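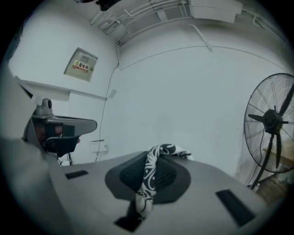

Berwyn Probert thinks I'm being a killjoy about the Harnside stones. He wrote to me after my last post to say that a ring lined up on the midwinter sunset can't be an accident, and that I should go and stand there in the cold before I open my mouth again.

Well, I have stood there, Berwyn. I got wet feet and saw a gray sky.

My trouble is with the word "lined up." Harnside has 33 stones, and some of them are stumps you could trip over in the grass. Pick any two and draw a line through them. You get a line that points at something: a sunrise, a moonset, a notch in the hills, a bright star if you choose your century well. With that many pairs to pick from, I'd be more surprised if none of them hit the midwinter sun. The guidebook shows you the one line that works and leaves out the hundreds that point at sheep.

Then there's the question of which stones are where they started. An old survey has at least four of them lying flat, and a later one has them upright again. Who put them back, and did he already have a theory about the sun? I've looked for an answer and can't find one. One of the four is half of the famous sunset pair.

I don't say the builders ignored the sky. They farmed, they had long nights, they must have known where the sun went down. The tallest stone was dragged in from Poltov ridge, and people don't do that for a whim. But "it mattered to them" is a long way from "it was a calendar," and a farmer hardly needs a ring of boulders to tell him it's winter.

Chrysoula Margaritis has offered to lend me her copy of the older survey, the one with the fold-out plan. I want to measure the sunset pair on it myself — with a decent protractor this time — and I'll post the angles whichever way they come out.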